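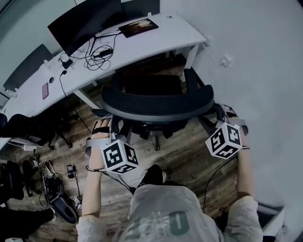
手腕码块位姿跳变,大家怎么滤的?

北坡听雨 楼主
推椅子任务,两只手腕各绑一个标记码立方体,头部相机解算位姿再重定向到机械臂。手一搭到椅背边上,左手轨迹就跳,姿态一帧翻过去,下一帧又翻回来。用Koltton的轨迹工具导出来查,3,287帧里跳变基本集中在抓椅子那一段。现在是单码PnP加低通,截止频率5 Hz,翻转没压住,延迟倒是上来了。

mesh_lin 1楼
典型的平面码二义性。正对相机的时候只看得到一个面,两个解的重投影误差差不多。别逐个码解,把立方体当刚体,所有可见角点一起丢进PnP。

北坡听雨 楼主
回1楼:低头看手的时候经常就剩一个面,联合解也没别的角点可用。

老周不加班 2楼
那就上EKF,用上一帧的预测去挑解,残差大的直接丢。低通处理不了翻转,它会把错的值抹进前后几帧。

quat_wxyz 3楼
不太同意2楼。推椅子手腕转得快,预测偏了会把对的解也丢掉,然后一路发散。我在Prilero上试过,连续丢4帧以后就拉不回来。离线数据没必要用滤波,做因子图平滑,两个解都留着,让优化去选。

老周不加班 2楼
加个重置条件就行,连续丢帧超限重新初始化。楼主要是想实时遥操作,因子图没法用。

mesh_lin 1楼
先查外参吧。立方体各面之间的变换是按图纸填的还是标定的?手工贴的码差一两毫米很正常,换面的时候也会跳,看着跟翻转很像。另外绑带松不松?立方体相对手腕转了,滤波怎么调都没用。

北坡听雨 楼主
按图纸填的。这批是离线训练用,不要求实时。我先标外参,再试3楼的办法。

北坡听雨 楼主
10月15日 星期二 更新
外参重标完了,有一个面偏了5度,换面时的跳变没了。单面翻转还在,窗口取20帧做平滑,大部分能选对,剩下的是手被椅背挡住的那几段,打算直接标无效。

quat_wxyz 3楼
遮挡段别整条删,加个掩码,训练时loss不算那几帧。

老周不加班 2楼
窗口20帧的话,EKF加个RTS平滑也差不多,有空可以对比一下。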